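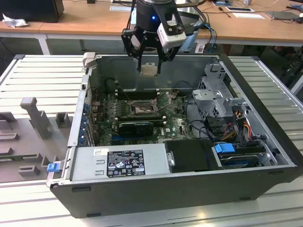
Ticket: Workstation shuts down without warning during long renders
Opened by: Giorgia Zanetti, Grandel
Assigned to: Shagufta Malik
Priority: Medium
Status: Resolved
Opened: December 8, 2024

Reported fault

Desktop workstation, studio room, used for overnight renders and file conversion. The machine powers off completely after a variable time under load. No error message, no blue screen, no beep. Fans stop at once and the power light goes out. It will start again when the power button is pressed, but only after a wait of a minute or more. Light use (mail, browser, spreadsheets) has not triggered it.

User states the fault began in November, at first once a week, now every night. No new hardware fitted. The desk was moved to the other wall in the same month.

Already tried by user: different wall socket, different mains lead, system updates, antivirus scan.

Entry 1, Shagufta Malik

Checked the system event log. Each shutdown is recorded only as an unexpected loss of power, found at next start. No disk errors or driver faults in the minutes before. That points to power or heat, so the operating system has been left alone for now.

Asked user to run the processor test from the support tools folder and note the time to failure.

Entry 2, Giorgia Zanetti

Ran it twice. First run stopped after 17 minutes. Second run, started straight afterwards, stopped sooner but I was on the phone and did not note when. The back of the case felt hot to the hand.

Entry 3, Shagufta Malik

Shorter time on the second run fits a heat problem. Enabled temperature logging at one-second intervals, written to disk so that the last reading survives the power loss. Please repeat the test once from cold, then send the file called temps.csv. Do not zip it, the mail filter removes archives.

Entry 4, Giorgia Zanetti

File attached. It stopped again.

Entry 5, Shagufta Malik

Log received, 1,000 lines. Processor temperature climbs steadily and levels off well under the limit. It is still level at the last line. Processor heat is therefore ruled out as the direct cause. Memory and drive readings are normal. The graphics card was idle throughout.

The remaining suspect is the power supply, which has its own thermal cut-out and does not report its temperature to the board. The wait before restart is consistent with this.

Passed to Remo Santoro for a site visit.

Entry 6, Remo Santoro

Attended. Machine was standing on carpet, power supply at the bottom, intake facing down. At the old position it stood on a shelf. The removable filter under the intake was blocked with felted dust and carpet fibre. Could not see light through it.

Work done:
Shut down, disconnected mains, waited five minutes.
Removed filter, washed in lukewarm water, left to dry overnight. Loaned a spare from the van in the meantime.
Blew dust out of the power supply from the outside. Unit not opened.
Checked the main and processor power plugs. Both fully seated.
Put the case on a low stand.

Ran the same processor test for 200 minutes. No shutdown. Fan noise from the power supply is high, with a slight rattle when it slows down.

Entry 7, Shagufta Malik

Asked user to run a normal overnight render and report back. Ticket set to waiting.

Entry 8, Giorgia Zanetti

First night fine. Second night it went off again, 400 frames in. I had the heating on in the studio until late.

Entry 9, Remo Santoro

The rattle suggests worn bearings in the supply fan. With clean airflow the unit manages in a cool room and fails in a warm one. Recommend replacing the supply. It is out of warranty. Repairing the fan alone is not something we do on site, as the unit holds charge after disconnection.

Entry 10, Debora Gentile (purchasing)

Replacement approved, same wattage, ordered from Bech. Old unit to go in the electrical recycling cage. Please do not reuse its cables with the new one, even where the plugs fit. The pin order at the supply end differs between makers.

Entry 11, Remo Santoro

New supply fitted with its own cables. Old cables bagged with the old unit. Intake clear, original filter refitted, loan filter returned to the van. Processor and graphics tests run together for two hours with the room heating on. No shutdown, no unusual noise.

Entry 12, Giorgia Zanetti

Five nights of rendering without a shutdown. Happy for this to be closed.

Resolution

Cause: power supply overheating. Blocked intake filter after the case was moved to carpet, followed by failure of the supply fan.
Fix: filter cleaned, case raised on stand, power supply replaced.

Follow-up

Filter check added to the quarterly visit list for Grandel. Two other machines in the same room also stand on carpet. Stands requested for both under a separate ticket, assigned to Remo Santoro.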